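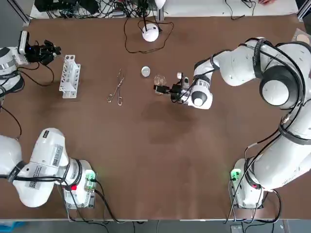 3 min read

Questions people keep asking about the Trakirstead robot arm club

Last updated October 18, 2022

I sat in on this club for most of a season before my kid signed up, and I still help write this page. I'm not the best salesperson for it. If you want the cheerful version, there's a flyer.

What do the students do all term?
They get two robot arms on one table to do simple bench chores: pick up a small beaker, hold it upright, set it down, leave the test tube rack standing. It sounds like nothing. Then you watch a group spend an entire afternoon on the beaker and you start to see why there's a waiting list, or at least why there's a term.

Is this chemistry or robotics?
Robotics, with chemistry glassware. Don't sign up expecting to learn much about reactions. The tongs, dishes and racks are there as things to grip, and a kid who wants real lab time should look at the science elective instead.

Will my child learn to code?
Some. I would not call it a coding class, whatever the old web page said. A lot of the time goes into moving the arms, checking what happened and writing it down. The students who like that part do well. The ones who only want to type get bored by the third meeting.

Do the robots work on their own?
Less than you'd hope. When someone says a task was done automatically, ask how many tries it took and who moved the glass back in between. We now make every team log this. Last season's log had 656 tries in it, and it's the most useful thing the club has produced. 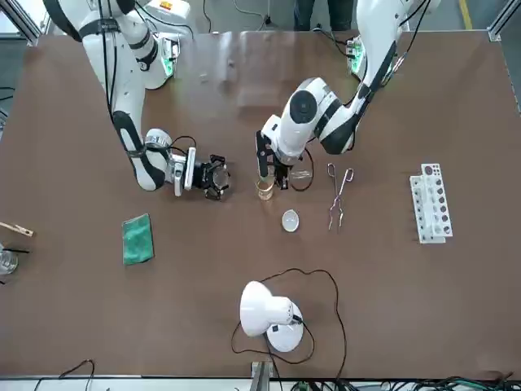
Filed under: Equipment and Tasks

Why glass? Wouldn't plastic be smarter?
Cheaper, sure. The argument for clear glass is that it's hard to see and easy to squeeze too much, so a team that can handle it has learned something. I half believe this. I also see the invoice for replacements.

Why is there so much stuff on the table?
A lamp, a sponge, a wooden clamp, a couple of dishes - the coaches like a messy bench. An arm that can only find a beaker on a bare table hasn't shown much. Power cords count as part of the mess, and teams have to plan around them.

What is the Sterkunetti round?
Our spring competition, held in March. Each team gets 17 minutes and a task sheet they haven't seen. Scoring goes by finished steps, and a tipped rack costs you. There's a style score too, which I have argued against twice and will again.

Does winning it help with college?
I've seen no proof that it does. Put it on the application if your kid can talk about what went wrong and how they fixed it.

What does it cost?
$50 per term, plus a shirt if you want one. Broken glass is covered by the club.

Does everyone get time on the arms?
In theory. There are two arms and they share a table, so it's one team at a time. Ask for the sign-up sheet at the first meeting and check that your kid's name is on it.

Can parents watch?
Yes, from behind the yellow line. Please don't coach.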